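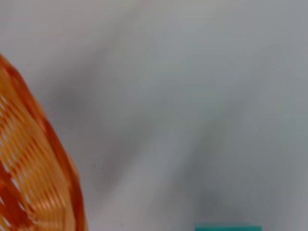

Round the world in one school hall

January 10, 2022

Print this post | E-mail this post

I have been to three international evenings at our primary school now, and I'm still not sure what they're for. The last one was in October, and I've put off writing about it because I knew I'd sound like a misery.

The letter home called it a "journey through the cultures of Madville". Entry was by ticket, 200 of them, and they went in two days. Each class was given a country and a table. Parents were asked to bring a dish "from your heritage", which in our house caused a long silence and then a tray of cheese scones.

My daughter's class had Turkey. What they learned about it, as far as I can work out, is the flag, the word for hello and that people there drink tea out of small glasses. The food on the table came from Güneş, the café by the station, and it was very good. The children had not cooked any of it, although the sign said they had.

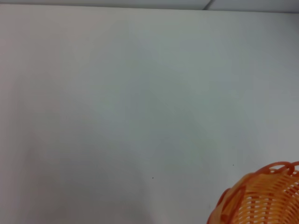

What bothers me is how little talking goes on at these things. You queue, you get your paper passport stamped, you eat something on a stick and you move along. Put out a plain pale surface with nothing written on it and people would still file past and hold out their passports for a stamp. I asked a boy at the Brazil table what he'd found out and he told me it was hot. Fair enough, but he could have got that from the weather forecast.

There are families at this school who speak Polish, Tamil and Somali at home. None of those countries had a table. I was told the list came with a pack from Flistatico, who sell themed weeks to schools, and the pack had six countries in it. I looked up the price when I got home. It was 700 pounds, and that's before you buy the bunting.

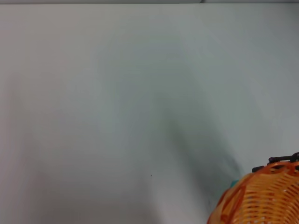

For that money you could pay for a coach and an actual trip somewhere. Or you could put the kettle on and ask a few grandparents to come in and chat, which costs nothing and might even fill an afternoon.

I'll be fair. The singing was lovely, and the little ones doing the clapping song had plainly practised hard. My daughter came home happy and wore her stamped passport round her neck until bedtime. The raffle did well too, and I won a voucher for Rorkano that I still haven't used.

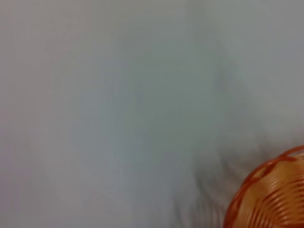 But the newsletter afterwards said the evening had "opened children's eyes to the wider world", and I'd like to know how anyone measured that. Next year's is already being planned, with the same pack. I've offered to help choose the countries and haven't had a reply yet.

7 comments | 3 shares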